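**Uvstead workroom reopens with new tables**

The ground-floor workroom at the Baumgartner Building in Uvstead is open again after a spring refit that replaced most of its furniture and gave the walls a fresh coat of white paint.

The old folding tables, many with chipped corners and legs that no longer locked, have gone to a salvage yard. In their place are square tables with smooth, pale beige tops, ordered from Ravonora. The building took delivery of 40 in May. Most are in the upstairs classrooms, and the rest are in the workroom, which measures 424 square feet.

The matte finish was chosen after people who used the room complained about glare from the overhead lights. Small parts and scraps of fabric also show up better on the lighter color, a point raised by the sewing and repair groups when samples were passed around last winter.

Zoditz, the contractor for the refit, also patched the plaster and moved two wall outlets. The storage shelves that used to line the long wall have not been put back. They will be rebuilt in the hallway, and until then materials are being kept in the office and can be signed out at the front desk.

The room was booked 1,194 times last year, more than any other in the building. Bookings have now resumed under the same rules as before, and the hourly rate has not changed. Tables can be moved but should be back against the wall by closing time. The desk takes bookings every weekday until 2 p.m.
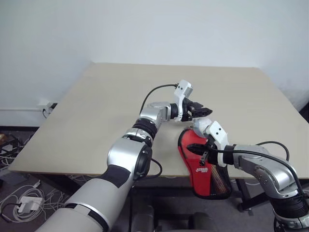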